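House rules for the robot room

2 min read

I rewrote our rules for the Temamville room in April, after Yara Semaan asked why there were two versions taped to the door. There is one now. It fits on a page and I'm copying the main parts.

The person seated near the robot stays in charge of the session. If they hold up a garment, they say so out loud first. Speed stays at 15 percent while anyone is within reach of the arms.
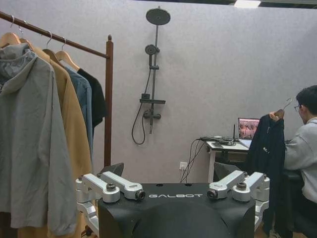
Floor and cables

Power strips go against a wall before the arms are enabled. We don't always manage it, and it is the rule I repeat most. Office chairs with casters get parked, and you don't roll one while the arms are on. 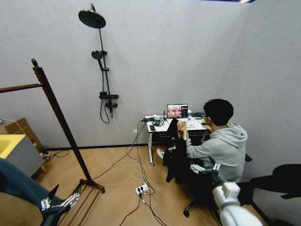 The same goes for anything with a long lead. Rasha Shboul wants cable covers, and I've asked Finik for a price. Until then, you walk the floor once before you start and sign the sheet.

Comments

Ginette Girard: Do you log the stops too?

Mawar Tarigan: Yes, same sheet, back side.

Brittany Desjardins: We use 7 percent. Slow but fine.

Contact | © 2019 | Back to top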